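Mudard clears its desks, finds the tabletops

The Mudard office on Tisura Street has completed what staff are calling the great clear-out of September 2023, a campaign against clutter that ran two weeks and reached corners of the second floor last visited by the people who laid the flooring.

Office manager Atieno Mussa kept a tally. In all, 1107 items left the building, 161 of them pens that did not write. The rule was simple enough: a desk could keep one personal object, and anything else had to go in a cabinet or go home.
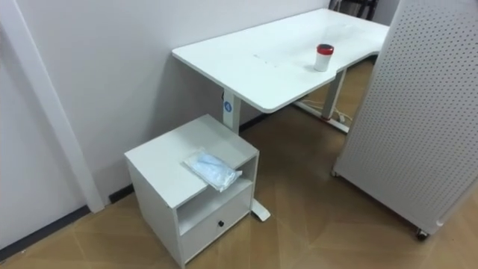 One item per desk: a cup with a red lid holds its ground.

The white bedside cabinets, one drawer and one open shelf each, came secondhand from Lüthi, a guesthouse that was refurnishing. They replaced a filing system best described as piles. Mussa would like it known that the top of a cabinet also counts as a surface, and that she has mentioned this before.

Floor space was a harder fight. Milagros Taipe, who sits by the wall, argued for up to an hour that the tall white appliance with the perforated front should be moved somewhere less in the way. It was put to a vote and stayed.
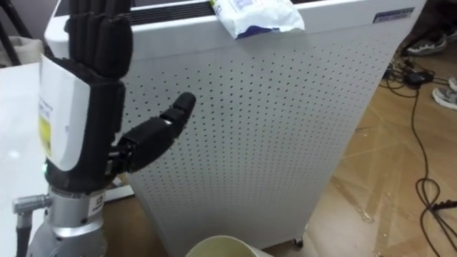
The tall unit, vent grille along the top, survived the vote.

Cables are next on the list. Taipe has asked for a date. Mussa has asked for the stapler back.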